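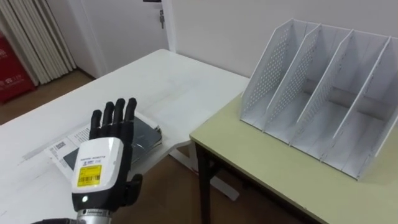 Hand and wrist unit, yellow label on the front

Walking the Kolev ridge from Grusetti, is the north path passable in September?
Posted by Maureen T.

My sister and I are staying in Grusetti for a week in September and want to walk up Kolev. Our guidebook is an old one. It gives the height as 586 metres and says there are two ways up, the south track from the car park by the reservoir and a north path that starts behind the church in Astico and goes through the forest. It describes the north path as "quiet and well shaded", but the map at our guest house website doesn't show it at all past the second stream.

We are both reasonable walkers, used to hills of this size, but my sister has a bad knee and doesn't like steep loose ground going down. Is the north path still there, and is it waymarked? Also, can you get back to Grusetti from the Astico side without a car? We would prefer not to go up and down the same way.

Preben Kjærgaard

The north path is still there. I have walked it several times, most recently last September. From Astico church you follow the lane past the last houses and go through a metal gate, then it is forest track as far as the second stream. The footbridge there was taken out after a flood and has not been put back, and I think that is why the path was dropped from the newer maps. In a dry September you can step across on stones. After heavy rain I would not try it.

Beyond the stream the path climbs 300 metres through beech wood and comes out on the open moor just below the ridge. There are red and white paint marks on the trees, some of them very faded. The place where people go wrong is a clearing with a ruined sheepfold. The obvious track carries straight on and goes down to a quarry. You want the smaller path on the left, uphill, behind the wall.

With a bad knee I would go up from Astico and come down the south track. The south side is longer but it is a stony farm road at an even gradient nearly all the way. The top of the north path has a short steep section of loose shale, fine going up and unpleasant coming down. Allow 5 hours for the whole thing with a stop for lunch.

There is no water on the ridge. The spring marked on old maps near the summit cairn is dry by late summer.

hillgoat_dan

just go up the south track and back, views are the same. north side is all trees you wont see anything

Ilse W.

For the transport part: the number 77 bus runs between Grusetti and Astico and stops opposite the church. If you go over from north to south as Preben suggests, you can take the morning bus out to Astico and walk back into Grusetti from the reservoir, so you don't need it for the return. It is 40 minutes on foot along the road from the car park, with a verge most of the way.

The timetable changes when the schools go back, so check the sheet at the stop in Grusetti square. Last year there was one at 8.15 and then nothing until noon.

I disagree a bit about the views. Where the north path leaves the wood you look right across the Zallodis valley, and you don't get that from the south track until the very top. The ridge itself is broad and grassy and easy to follow in clear weather. In cloud it is harder, as the sheep tracks run off in all directions, and I would take a compass.

The bakery in Astico opens early if you need to buy lunch. The café at the reservoir shuts for the season at some point in September but I don't know which week.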